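シミュレーターでデモデータを集める手順(手先カメラ編)
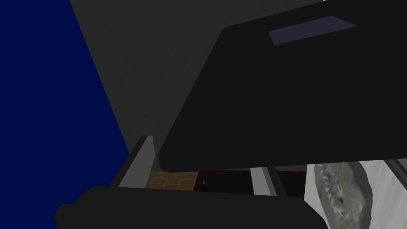

1. はじめる前に

このページは、キッチン環境で模倣学習用のデモを集める人のための手順です。手先カメラの映像では、グリッパーの黒い指が上と下に大きく入り、周囲のものは主に指のすき間から見えます。操作する人は全体カメラだけで動かしがちですが、学習側は手先カメラの映像も入力に使います。収集中は両方のウィンドウを開いておいてください。

必要なもの
・Laxdal(シミュレーター本体)
・Cukum(遠隔操作用のクライアント)
・保存先の空き容量 200 GB
・3Dマウスまたはゲームパッド

2. シーンを読み込む

Laxdal を起動し、シーン一覧から Bamthorpe のキッチンを選びます。乱数シードは「自動」にします。固定したまま録ると物の配置が毎回同じになり、使えるデモが減ります。
読み込みが終わったら、カメラ設定で「wrist」と「front」の両方にチェックが入っているか確認します。初期状態では「front」しか入っていません。

3. 手先カメラを確認する

録画の前に、腕をゆっくり動かして次の点を見ます。

・グリッパーを開いたとき、指の間から作業台側が見えること
・閉じたとき、両方の指が同じ速さで動くこと
・明るい台の面が白く飛んでいないこと
・壁だけが大きく映る姿勢を開始位置にしていないこと

台の表面が白っぽいシーンでは、露出を一段下げると灰色の物体の凹凸が残ります。テクスチャの粗い物体は把持点の手がかりになるので、ここで潰さないようにします。

4. 録画する

Cukum の画面で課題名を選び、録画ボタンを押してから動かします。一本のデモは次の流れです。

(1) 開始位置で一秒ほど止まる
(2) 対象物の上まで移動する
(3) 手首の向きを合わせてから下ろす
(4) 指を閉じ、持ち上げる
(5) 目標位置に置き、指を開いて離れる
(6) 録画を止める

途中で迷って腕を止めた場合は、その回を破棄して録り直します。長い停止が混ざると、学習後の方策も同じところで止まりやすくなります。つかみ損ねてすぐにつかみ直した回は残してかまいません。その場合はメモ欄に「再把持」と書きます。

5. 本数の目安

一つの課題につき 40 本を一組として録ります。最初の組が終わったら一度学習を回し、動きを見てから次の組に進んでください。先に大量に録ってからカメラ設定の誤りに気づくと、全部やり直しになります。

6. 選別する

録画が終わったら再生ツールで全数を見ます。次のものは外します。

・手先カメラの画像が抜けている
・物体が指をすり抜けている
・対象物が最後まで一度も手先カメラに入らない
・開始直後から腕が家具に触れている

Wollach の学習サーバーに送る前に、フォルダ名を「課題名_操作者_連番」にそろえます。操作者の欄には姓だけをローマ字で入れます(例:tak、woo)。

7. よくあるつまずき

画面の動きが重い
表示用の影をオフにします。保存される画像は後から描画し直すため、影の設定は録画データには影響しません。

指を閉じても物が滑る
摩擦係数が古い設定ファイルのままになっている可能性があります。設定を初期化してシーンを読み直してください。

録画が 59 秒で切れる
タイムアウトの初期値です。引き出しを開ける課題など長いものでは、設定画面で延ばします。

手順の誤りは Eun-seong Tak、サーバーの権限については A-yeong Woo まで連絡してください。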